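《工作场所的自动化》课程讲义
第六讲 机器进了房间,人站到哪里去

一、接着上周

上周讲到工厂。工厂那一讲比较好讲,流水线、节拍、工位,一百多年的文献摆在那里,争论的双方连脾气都固定了。本讲换一个文献少得多的地方:客房整理。床头柜、抽屉、地上的杂物,这类活在统计表里常常归入“其他”,做这类活的人在会议纪要里也常常归入“其他”。

先交代材料来源。本讲用的案例是Dralthorpe,一处带短租公寓的疗养院,458间房。院方向Banton公司租用了整理机器人,现场培训由另一家小公司Vidal承担。三方各有一份说明文件,三份文件对“整理完成”的定义都不一样,请大家课前读完,并试着不要生气。

二、任务是怎么被拆开的

在机器到来之前,Dralthorpe的客房员把这件事叫作“收一下”。“收一下”包括:把地上的东西捡起来,放回该放的地方,抽屉关好,顺手看看有没有客人落下的药。新员工跟着老员工走三天就会了。

Banton的实施手册把“收一下”拆成了30个步骤。拆法本身值得细看。比如“把东西放进抽屉”,手册里写作:接近柜体,确认柜体朝向,定位把手,拉开,放置,推回,确认闭合。客房员读完的反应,据Vidal的培训记录,是“原来我每天干这么多活”。下一次谈工资的时候,这句话被原样搬了出来,院方颇感意外。

这里引入本讲的第一个概念:显形。自动化的准备工作要求把隐含的动作写下来,写下来以后,原先看不见的劳动就有了页码。显形的后果并不固定。有的单位因此重新评了岗,有的单位因此发现可以按步骤计件。Dralthorpe两样都试过,顺序是先后者再前者,中间隔了一次集体请假。

三、剩下的活

第二个概念是剩余任务。机器做不了的、做不好的、做了一半停下来的,都归人。教科书喜欢说,剩余任务是“更有创造性的工作”。请大家对照Dralthorpe的排班表自行判断。排班表上新增的条目如下:

- 开工前把门开到足够宽
- 把小柜子摆正,正面朝外
- 地毯卷起
- 反光的物件移走或盖住
- 机器停住时到场,并在平板上选择停住的原因

最后一条的下拉菜单里有十一个选项。员工最常选的是“其他”。

注意第二条。以前柜子歪一点没有关系,人会绕过去。现在房间的布置要迁就机器的读法,而负责迁就的是人。工厂里早有类似的事,工位为传送带让路,只是这回让路的是别人的卧室。有住客投诉过自己的柜子每周三都被挪动半个手掌。院方的答复是“为了保持一致性”,投诉人问和谁一致,此后没有书面回复。

四、速度与陪同

院方原先的预算假定一名员工可以同时照看三台机器。试行一个月以后改为一人一台,又过一个月改为“视情况”。预算表里的那一格至今没有更新,财务部门说等情况稳定。

陪同本身是一种新工种,但没有新名称。工资单上仍写客房员。陪同的人不能走远,不能坐下(坐下会被巡查当作空闲),也不能替机器把活干了,因为替干会污染完成率。一位员工在访谈里说,最累的是看着一只篮子,知道自己弯一下腰就能拿起来,还得等。

请把这句话和第三讲里的“监视性疲劳”放在一起读。第三讲谈的是控制室,操作员面前是仪表;这里面前是地板。仪表至少是为了让人看才做的。

五、训练场地

Vidal没有直接在住客房间里培训,另辟了一处练习区,家具只放最基本的几样。员工轮流来这里学怎样布置任务、怎样叫停、怎样重来。每次摆放完毕要填一张布置单,写明物件的种类和大致位置。

练习区带来一个意料之外的结果。客房员很快就比工程人员更清楚哪种摆法会出问题,并且开始有意避开。完成率随之上升,Banton的季度简报把上升归功于软件更新。两种解释目前都缺少对照,本讲不作裁决,只请大家注意哪一种解释进了简报。

这是第三个概念,适应的归属。人适应了机器,数字记在谁的名下?讨论时请避免用“人机协作”四个字,它能让任何一个句子提前结束。

六、Dreltoleck的对照

阅读材料里还有一个较短的案例,Dreltoleck,一家做家具翻新的作坊。他们也试过让机器收拾场地,做法相反:先请员工列出最不想做的事,再看机器能接哪几件。清单第一名是捡地上的小零件,第二名是开周会。机器接了第一名。

作坊规模小,不宜直接推广到Dralthorpe。但有一处可比:Dreltoleck的员工有权让机器下班。午后客人来看货的时候,他们就这么办,不用填原因。Dralthorpe的员工要叫停,须从下拉菜单里选一项。两边用的停止按钮是同一种。

七、讨论课准备

各组任选一题,写一篇800字以内的短文,周三上课前交纸质稿。超出的部分我不读,这是本课程唯一全自动的环节。

1. 选一件你每天做的小事,按实施手册的方式拆开。拆完之后,哪些步骤你愿意交出去?哪些步骤拆开以后反而说不清了?

2. “把小柜子摆正”应当算谁的工作时间?分别从院方、Banton和员工的立场各写一段。

3. 为陪同人员拟一个岗位名称和一份半页的职责说明。请不要使用“赋能”。

4. 下拉菜单的十一个选项附在阅读材料末尾。重写这份菜单,使“其他”不再是最常用的一项。说明你认为应当由谁来写。

八、阅读

必读:三方说明文件(Dralthorpe、Banton、Vidal各一份);访谈摘录。
选读:Dreltoleck清单全文,两页,字很大。

二月补课的同学注意,第六讲和第七讲合并上,作业不合并。

课程讲义,仅供选课学生使用,版权归授课教师所有 | 联系:课程助教信箱 | 返回顶部 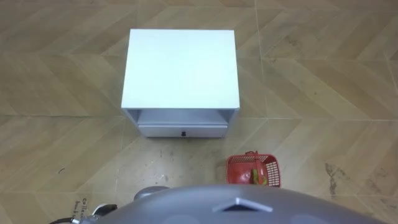

图6-1 整理任务:带抽屉的白色小柜与红色塑料篮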